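# Handheld Gripper Demonstration (the Mirito method)

Handheld gripper demonstration is a way of teaching a robot arm to do a job by having a person do the job first, with the robot's own kind of fingers in their hands. You pick up a pair of grippers, you squeeze and twist and drag things the way you'd like the robot to, and the recordings become training data. I keep this article for our wiki and I've tried to write it the way I'd explain it over lunch, so please forgive the rambling (and fix my typos, anybody with an account can).

The version I know best is called Mirito, so most of what follows is about Mirito. Other groups have their own flavors and I only mention them where they differ.

## Where the idea comes from

For a long time the usual way to collect robot lessons was teleoperation. A person sits at a set of controls, the arm copies them, and everything gets logged. It works! It's also slow and kind of maddening, like trying to butter toast through a mail slot. You need the arm right there, you need it powered and safe, and you're stuck in whatever room the arm lives in.

The handheld approach drops the arm during recording. The person becomes the arm. What stays the same is the fingers at the end, and that's the part that touches the world, so if the fingers match then a lot of what you learn carries over. Our first pair came out of the Flevton shop and was far too heavy (my wrists still remember). The second pair, which everyone just calls the Utitz grippers, is the one we've used ever since.

## How a session goes

You hold one gripper in each hand, and a camera at head height records what's in front of you. Each gripper logs how far its jaws are open, moment by moment, along with where it is and how it's tilted. One full try at a task, start to finish, is an episode.

Before each episode you come back to a starting pose: both grippers out in front, jaws open, held still for a beat. I used to skip this when I got tired and it made a mess of the data. The still moment is how the software lines up the clocks of the left gripper, the right gripper and the camera. If they disagree by even a little, the model sees the jaws closing before the hand has arrived, and it happily learns to grab at air.

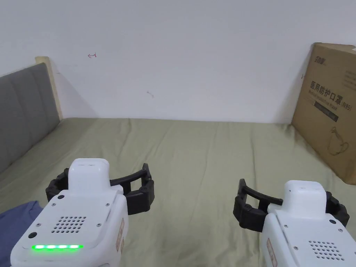

After that you do the task at a normal pace, or a hair slower than normal, and you come back to the starting pose at the end. Then you mess everything up and go again. The messing up matters a great deal. If you always put a shirt down in the same spot, the robot learns the spot and has no idea about the shirt.

We work in regular homes whenever we can, and bedrooms are my favorite. A bed is a big soft table, cloth slides on it in a way that's different from a hard counter, and the sheet moves too, so you have to learn to pinch the thing you want without dragging the bedding along. I love watching new people figure that out. Almost everyone grabs too deep the first time and ends up with a fistful of sheet.

## The Triệu test set

Triệu is the set of tasks we use to compare one training recipe against another. It has 39 tasks, all with cloth, and every one of them needs both hands. Some are easy, like pulling a pillowcase flat by two corners. Some are awful. Turning a sleeve right side out is the one I'd delete if they let me!

The main experiment asked a simple question: is it better to have lots of episodes from one place, or fewer episodes spread over many places? So we trained two models.

| Model | Episodes | Where recorded |
|---|---|---|
| One-room | 1,000 | a single bedroom |
| Spread | 300 | a different home for every batch |

Both were then tried on a real two-armed robot in a bedroom neither had seen. The spread model did better on most of the tasks, even with far less data behind it. The one-room model was smoother, I'll give it that. Its motions looked lovely. It just kept reaching for where the edge of the bed used to be.

The sleeve task beat both of them.

## What goes wrong

**Tracking drift.** The grippers work out their position partly from what the camera sees, and a blank wall or a plain sheet doesn't offer much to hold on to. Long stretches of plain surface make the position wander. A bit of clutter near the edges helps, and we stopped tidying rooms before recording once we noticed.

**Human reach.** People lean. A person will bend at the waist and stretch across a wide mattress without thinking, and then the robot, bolted to its base, can't get there. We throw those episodes out, though I'd like to find a way to save the useful halves.

**Squeeze.** The jaws record how open they are and say nothing on how hard you're pressing. For thick cotton that's fine. For anything thin or slippery the robot tends to under-grip, and the cloth slides away. Flevton has a fingertip pad with force sensing in the works, and I've held one, but it isn't in any of the results on this page.

**Tired hands.** Episodes recorded late on a Friday are measurably sloppier. We cap sessions now and take breaks between batches.

## Still open

I get asked whether the handheld data can replace teleoperation completely. For cloth on a bed, I think we're close. For jobs where the arm's own elbows get in the way, like reaching into a dryer, I don't see it yet, and mixing in a few teleoperated episodes still helps. The other open item is the left and right hand question: most of our recordings come from right-handed people, and the robot has picked up the habit of leading with its right. Mirroring the recordings fixes some of this. It also flips the buttons on every shirt, and we haven't sorted out how much that hurts. The mirrored runs are planned for August and I'll add a table when they're in.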